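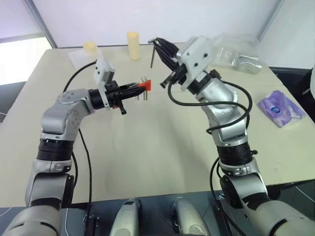
Two arms, one small orange-red part, one hex-key-looking thing. My old job, more or less.

When Clinari moved me off the assembly bench in March, they gave me a new title, a login and a chair. The title is Cell Support. The login is for Kuser, the software that logs every time an arm stops and wants a grown-up. The chair is very good. I'd asked for one for five years and I want it on the record that the robots got me the chair.

The work used to go like this: pick up the part, line up the pins, reach for the key, think about lunch. I was fast. I could also do it while arguing with Jae-in Tak about whether soup is a meal, and that's the bit I miss. Jae-in now looks after the second cell, on the far side of the packing racks, and we're both supposed to be watching screens. You can't argue about soup over chat – it reads as hostile.

Last month Kuser logged 632 stops. Management was thrilled, as the month before was worse. Nearly 91 of those were mine to sort out by hand, and most came down to a part sitting a hair crooked. I nudge it, press resume and sit back down. Then I write up the nudge, and the write-up takes longer than the nudge.

There were 14 of us on the bench. No one got fired, which the newsletter mentions a lot. A few went to shipping, a couple took the Fudano training, and the rest of us became Support. My hands don't ache at night anymore. My eyes do.

They want me to name our cell for the wall chart. I put down Dijkstra. Jae-in put down Soup.

Shares: 14
3 comments

benchrat: Same here, except we didn't get chairs.

Marla P.: Soup is not a meal.

tk_nights: Wait till they ask you to write up the write-ups. We have a form for it.

Contact | © All rights reserved | Back to top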